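Two Cheap Arms Beat One Good One

Tuesday, July 4, 2023

Most advice given to people building a manipulator in a shared shop is to put the whole budget into a single arm. I followed it for two years at the Corrigan workshop in Kelville and now think it is wrong for general handling work.

The argument for one arm is stiffness. A stiffer arm repeats better, and repeatability is easy to measure with a dial indicator. The trouble is that repeatability was never my limiting factor. The limiting factor was the fixture. Every part my single arm handled needed a clamp, a nest or a stop to push against, and each of those took an evening to design and another to print. By June I had a shelf of fixtures and 4 tasks the machine could do.

A second arm is a fixture that can be reprogrammed. It holds the workpiece, presents a different face, and gives way when told to. The cost is in software. Two arms holding one rigid object form a closed chain, and any disagreement between them becomes force on the object or on the fingers. Builders who run both sides in pure position control find this out quickly. My rule is to let one arm lead in position and the other follow with a low stiffness along the line between the grippers. The Zudik controller I use supports this with a parameter change and a reboot.

Calibration matters more than arm quality. Each base frame has to be known relative to the other, and measuring from the table edge with a tape is not good enough. I touch both tool tips to the same point in several poses and solve for the offset. It takes 60 minutes and should be repeated whenever a base is unbolted.
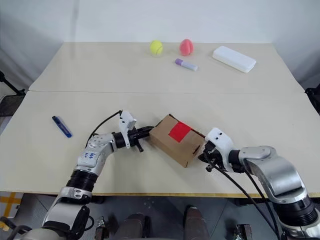

Cardboard is a better test material than machined blocks. It crushes visibly when the squeeze is too high and slips when it is too low, and a replacement is free. Wrist cables deserve the same early attention. Leave enough slack for the full range of motion, then check it with both arms at their closest approach, where a loop from one side can catch the other.

I accept that a single stiff arm remains the right choice for drilling or milling. For picking up ordinary objects and turning them over, I would split the money and spend the saved evenings on the follower gains.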